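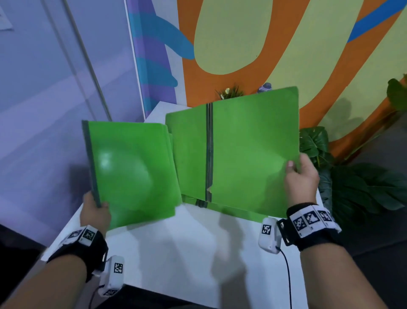 HOME & DESK

The Green Folder Years

I own far too many folders, and they are all the same green. Bright, shiny, slightly radioactive green, with a dark gray spine. I bought the first few when I moved into my apartment on Vaher Street, and then I kept buying them, and one day last June I opened the hall closet to look for a light bulb and a whole shelf of them slid onto my feet.

So I decided to sort them out. I cleared an afternoon, made a pot of coffee, and told myself I'd be done by 4. (I was not done by 4.)

The thing about a folder is that you have to open it. I'd been avoiding that part for years. From the outside mine all looked equally important, and I had this warm feeling that my life was filed. Then I started opening them. One had the manual for a Jindus rice cooker I gave away two apartments ago. One had a single parking receipt. One had nothing in it at all, and I had still carried it up three flights of stairs when I moved.

My first rule was to check the spine before the contents. A cheap folder goes at the spine first, usually at the bottom, where it gets shoved onto the shelf over and over. A little fraying I can live with. If the cover has started to come away, out it goes, and whatever was inside gets a new home or gets recycled. I also wipe the covers down with a barely damp cloth, which is oddly satisfying on shiny plastic — fingerprints vanish and you feel like a person who has things under control.

Then comes the stacking, and I have opinions here. For years I piled folders flat, one on top of the next, and every time I wanted the insurance papers they were at the very bottom. Plus a flat pile of slippery plastic creeps. You leave it neat at night and by breakfast it's halfway to the edge of the table! 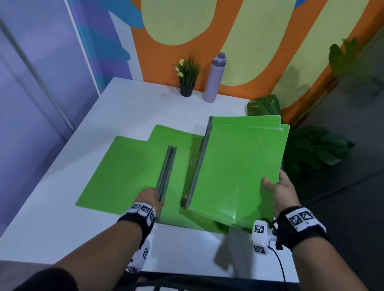 Standing them up is so much better. I gather a handful, spines together, and knock the bottom edges on the tabletop until they line up. Small handfuls work best for me. When I get greedy and grab a big one, the covers fan out at the top and I have to start over, usually while saying something I wouldn't print in a magazine.

I sorted into 4 groups: house, money, health, and a last one I labeled "later," knowing full well what I was doing. You want a big clear surface for this, by the way. I tried it on the bed first and everything slid into the dip in the middle.

People ask why I don't switch to colors. A friend of mine has a gorgeous setup from Trenuvell, red for taxes, yellow for the car, and I admire it every time I visit. But I know myself. I'd run out of yellow, put the car in blue for one week, and never find the registration again. With all green I'm forced to write a proper label, and I read labels. I use Ultine tape, the wide kind, and I stick it on the spine a thumb's width from the top so the whole row matches.

When I finally counted the papers headed for recycling, there were 137 sheets, and most of them were instructions for things I no longer own. The folders that made the cut went back in the hall closet, standing up, with a heavy bookend at each end. The "later" group is on my kitchen counter, next to the toaster. I'm going to get to it after the holidays.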